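How do you fold things that won't stay folded?

Dorottya Antal
Jul 28, 2018

I fold laundry on the bed and put it away in a closet with two shelves. Jeans are no problem. Anything soft, like T-shirts, jersey tops or sweats with a ribbed hem, comes apart as soon as I pick it up, and by the end of the week the shelf is one big heap. I have tried folding smaller and it only makes lumps. Is a folding board worth buying? I have seen one from Zavusis but would like to avoid more stuff in the room. The shelves are 40 cm deep if that matters.

Antigoni Antoniadis

I had a board and gave it away in April. It is fine for dress shirts and too stiff for jersey.

Lay the piece face down and smooth it from the middle out to the sides. Most people skip this, and then the air and wrinkles get folded in. Bring both sides in so you have a long strip, a bit narrower than your shelf is deep. Then fold from the neck down in thirds and tuck the last part into the hem. A ribbed hem is good for this – it grips.

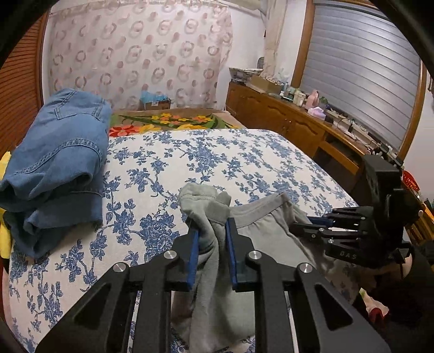
Do the denim last. It is heavy and holds its shape, so it can go at the bottom of the stack with the soft things on top. If you do it first it just takes up space on the bed while you work. A flat bedspread is a good enough surface, but pull it tight before you start and move any spare blankets up to the head of the bed.

Sweats are too thick for the tuck. I fold those in half and leave them.

flita_juhasz

just roll them. takes around 2 minutes for a whole load and you can see everything in the drawer. dont know about shelves though, mine are all drawers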